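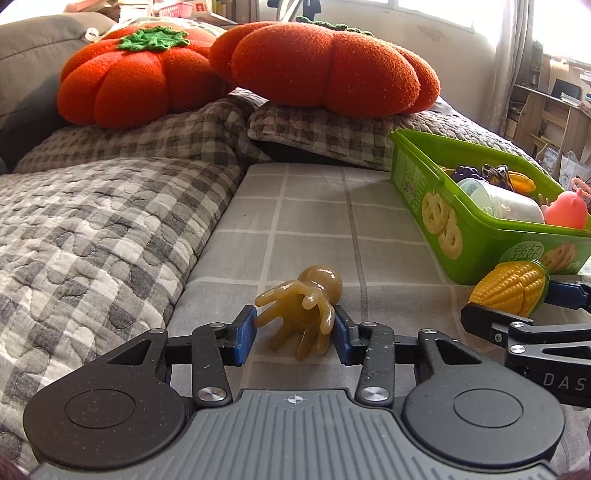 How often do I need to descale the Mender kettle?
Every 30 boils if your water is hard, or whenever the handle light turns orange, whichever annoys you first.

4.2 Descaling

1. Unplug the kettle and let it cool. The base stays hot longer than your patience does.
2. Fill to the lower line with cold water and add one packet of Wullov powder. White vinegar also works, if you don't mind your kitchen smelling like a pickle for the evening.
3. Plug in and press the button twice. The kettle heats, stops short of boiling, and sulks. Leave it alone until it beeps.
4. Pour the water down the sink. Chunks are normal.
5. Rinse three times, then boil one full kettle of plain water and throw that out too.
6. Hold the button down until the orange light goes off.

Note: The light counts boils. It has no idea what your water is like. In soft water areas, see 4.4 to change the setting.

Caution: Do not scrape the inside with a knife. Lourenço Amaral in our repair shop has a shelf of kettles whose owners did.

Caution: Never put the base in water. It draws 2500 watts and holds a grudge.

If the light comes back within a day, the lid sensor is probably dirty. Wipe it with a damp cloth and repeat step 6. For a new sensor, order part 2251.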